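Task rules for the Clurnwood simulation library: your questions

I look after the rules for our shared scenes and tasks at Clurnwood, and I get the same handful of questions most weeks. Sigrun Strömberg suggested I put the answers somewhere people could find them, so I have. If yours is missing, send it over and I'll add it!

Do I have to write a rule sheet for every task?

Yes, even the tiny ones. One page is plenty. I want the start state, the end state, what counts as a failure and the time limit (60 seconds unless you tell me otherwise). If your sheet runs to three pages you've probably got two tasks in there, and I'll ask you to split them.

How exact does the end state have to be?

More exact than you'd like, sorry. "Tidy the floor" is no good to me, because Victor Rugemalira and I once scored the same batch of runs on wording like that and disagreed on 20 of them. We now write down where each thing must be when the clock stops, and whether it has to be at rest.

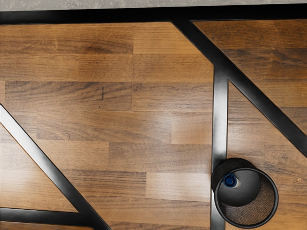 Containers cause most of the arguments, so they get their own rule. An object is "in" when it is resting on the container's floor and nothing else is holding it up. The little blue thing at the bottom of the mesh basket passes, and it would pass just as well on the other side of that basket, as we don't score position inside a container unless the sheet asks for it. Balanced on the rim is a fail. Leaning on the outside of the mesh is a fail too, however close it got.

Does it matter if the container moves?

It does if it tips over. A nudge is fine by default – put a limit on your sheet if you want one, and say what you're measuring from.

Can I change the floor or the lighting?

Please do, but log it. Keep the seed and the material names with the run. Merja Eskola spent most of June chasing a drop in scores that came down to a shinier floor, and she'd like you all to learn from that.

How many runs before I can quote a success rate?

2000 for anything going outside the team. For a chat over coffee, whatever you've got, as long as you say how many it was. Aborted runs stay in the total, and I'm quite stubborn about this one.

Do we follow the Skirnus naming scheme or our own?

Skirnus for objects, ours for tasks. I know it's messy. The Goltovitz import script expects it that way and I've stopped fighting it.

Who signs a sheet off?

Me or Impi Hämäläinen, and never the person who wrote it. Send it before 10 in the morning and you'll normally hear back the same day.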